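Ticket 1403: Red dye on grey sofa seat, Uris two-seater
Status: open, waiting on customer
Opened: 11th January
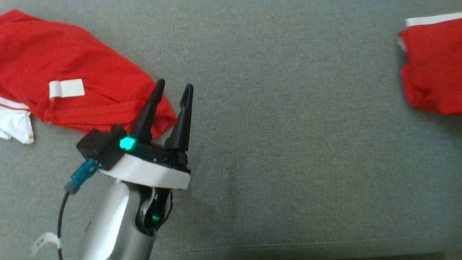 The cover on this Uris is the grey woven one, sold to us in October as colourfast and "friendly to everyday laundry". I have my doubts about both halves of that. We sort clean washing on the seat, and there is now a pinkish bloom on the left cushion about as wide as a hand. Your first reply said it must be a drink. Nobody drinks anything red in this house. What does get put down there is red clothing, like the crumpled red shirt with the white tag lying on the grey fabric, and there is usually a second red thing not far off.

Reply from Drirnard fabric support
Thank you for the extra detail. Colour transfer from garments is not covered under the Peler fabric plan unless the item was fully dry. Please confirm that it was, and try the cleaning steps on the card.

Customer
It was dry. I'd like to know how you propose to check, but it was dry. I have done the steps on the card, in order, and these are the results.

Step 1, vacuum with the soft brush. No change. I didn't expect one, as dye isn't crumbs.

Step 2, dab with cold water and a white cloth. The cloth came away faintly pink. The mark looked paler while wet and came back as it dried.

Step 3, Peler foam, left for 4 minutes and blotted. A bit lighter at the edges, and now there is a clean ring round it that shows up more than the mark did.

Step 4, repeat step 3. I did, under protest. Same ring, slightly bigger.

I also tried something that isn't on the card. I rubbed a damp white sock on the inside of the shirt hem for a minute. It came away pink. So the shirt does bleed, I'll give you that. I then left the shirt folded on the back of the right cushion overnight, dry, and by morning there was no mark at all. Either the dye only moves when damp, or the two cushions were not cut from the same cloth. The label under the left one says batch 44. The right one has no label that I can find.

Reply from Drirnard fabric support
We have passed the batch number to Jurić, who weave the cover. They say it is rated for 2000 rubs.

Customer
Rubs are wear. I asked about colour — those are different tests, and I suspect you know it. Please send the colour result for batch 44, or a replacement left cover. Until then red things are being folded on the bed and the foam is back in the cupboard.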